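The arm at Redside has been rebuilt twice since February, and Magnus Chisholm thinks there is a third rebuild coming. He shares the workshop with Anežka Hudec, who writes the control code, and both of them have day jobs.

They set themselves a limit of £3000. The spreadsheet now says £3651, and Chisholm blames the motors. The first set stalled whenever the arm reached out straight, so they were sold on and replaced with bigger ones.

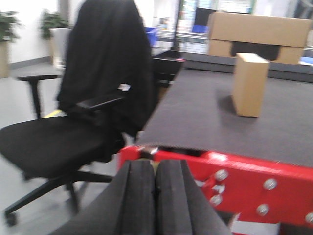 Grip was the other problem. Bare fingers let cardboard slip, and squeezing harder crushed it. Foam padding fixed most of that for the price of a takeaway. Hudec then spent almost a month on the closing speed, working in the evenings after seven.

"You want it to stop when it touches, and it wants to stop when it's told," she says.

She keeps a log of every attempt. At number 224 she changed the way the wrist camera's picture is matched to the arm's position, and she wishes she had done it sooner — the earlier settings had to be thrown out.

Neither plans to sell the design. Chisholm would like a lighter wrist and fewer bolts, as getting at the wiring means taking the mounting plate off. Hudec wants the code tidied up first. They have agreed to talk about it when the new bearings arrive.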